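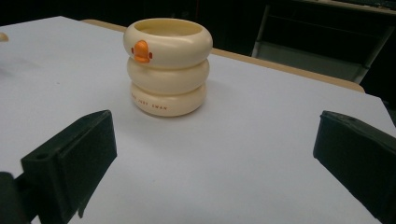
1. Introduction

This report presents the results of a study of slip-cast tableware carried out for the course Materials and Small-Scale Production. The study examined how the shape of a cup affects drying, shrinkage, and loss during firing. It was conducted in the ceramics workshop of the Cuesta building, using slip supplied by Firkach and plaster molds made by the students.

Novelty cups with animal features have become common in gift shops and cafes. A cream-colored duck cup with a small orange beak may look simple, but stacked, rounded rings of that kind place different demands on a mold than a straight wall does. Deep creases can hold the clay as it shrinks, and attached parts may dry at a different rate from the body. The study set out to measure these effects on shapes designed by the group.

2. Background

Slip casting uses liquid clay poured into a plaster mold. The plaster draws water from the slip, and a firm layer forms against the inner wall of the mold. When the layer has reached the desired thickness, the remaining slip is poured out. The casting is left to stiffen, removed from the mold, trimmed, dried, and fired.

Clay shrinks both as it dries and as it is fired. A plain cylinder shrinks away from the plaster evenly and can be lifted out of a mold with few parts. A shape with grooves running around the body cannot be lifted straight up, and the mold must open at the sides. Each additional seam leaves a raised line that has to be scraped and sponged by hand.

3. Method

Three body shapes were compared: a straight cylinder, a tapered cup, and a ribbed cup with two grooves. All molds were made from one batch of plaster and dried under the same conditions. Casting time was 13 minutes for every piece. Pieces remained in the mold until the rim had pulled free and were then covered loosely with plastic for one day.

Height and rim width were recorded at removal, after drying, and after the first firing. Cracks were noted at each stage. The pieces were fired in the workshop kiln under the supervision of Eustaquio Chávez, who also reviewed the mold drawings before work began.

4. Results

Average shrinkage in height after the first firing was 7 percent for the cylinder and did not differ by a measurable amount for the tapered cup. The ribbed cup shrank slightly less in height, and the difference was greatest in pieces that had stayed longest in the mold.

Cracking was limited to the ribbed shape. The cracks followed the lower groove and were already present before firing. Pieces removed as soon as the rim pulled free did not crack. Seam marks on the ribbed cup remained faintly visible after sponging, especially inside the grooves, where the tools available could not reach.

5. Discussion

The results suggest that time in the mold matters more than firing for grooved shapes. A wider groove with a softer inner curve would probably release earlier. The group did not test glazes, and no statement can be made about how a glaze would settle in the creases.

The main limit of the study is the use of a single slip. A second series with a different casting body is planned for October, using the same molds. The mold drawings and measurement sheets are kept in the workshop under project number 709.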